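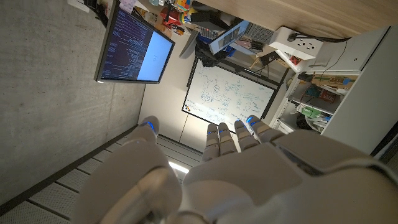 Do I need to seal my concrete?
I always would! I did ours in Dekville in July and spills wipe straight off now. Faint mottling, like on the smooth grey bit at the left, doesn't bother me at all (I rather like it).

How far does a tin go?
I got 44 square metres from mine, two thin coats.
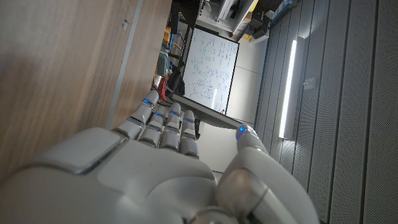 White robotic hand, fingers side by side

Can I put a rug down?
Yes, but I'd give it a week first. 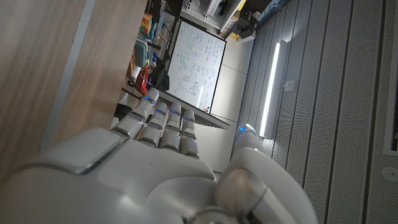

Blue lights near the fingertips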